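A Small Cabinet for a Shared Desk
Student project report, Introduction to Furniture Design
20 Jan 2018

When we were asked to pick one everyday object and live with it for a term, I knew almost right away that I wanted a little desktop cabinet with drawers. My desk in the Jayasinghe building (room 808, up far too many stairs!) is shared between 3 of us, and pens, tape and chargers wander all over it. I named the project Flokska, mostly for the sound of it, and I have grown very fond of the name.

The shape is close to a cube, with two drawers, one above the other – the shallow one on top for small things, the taller one below for everything that never fits anywhere. I wanted plenty of grain showing and the edges gently rounded, so it would feel friendly to the hand.
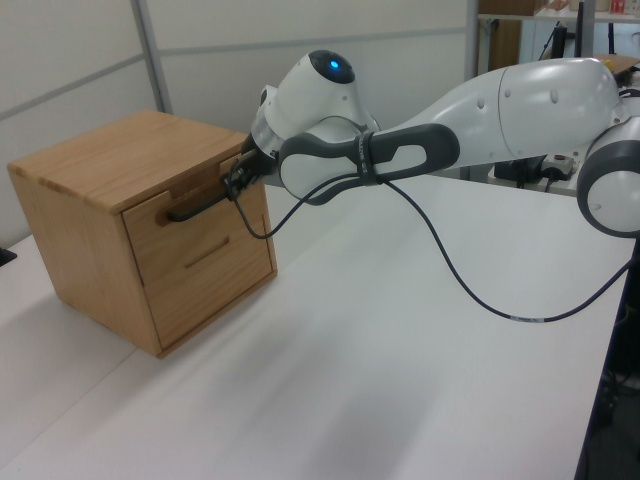
The question I spent the longest on was how each drawer should open. The top one got a black bar handle, and the lower one only has a recessed slot for your fingers. I went back and forth on this for most of May, and my notebook has 13 sketches of handles alone. I still like having the two kinds together, though a classmate thought they should match, and she may well be right.

If I made another, I would try a slot on both drawers and line the top one with felt.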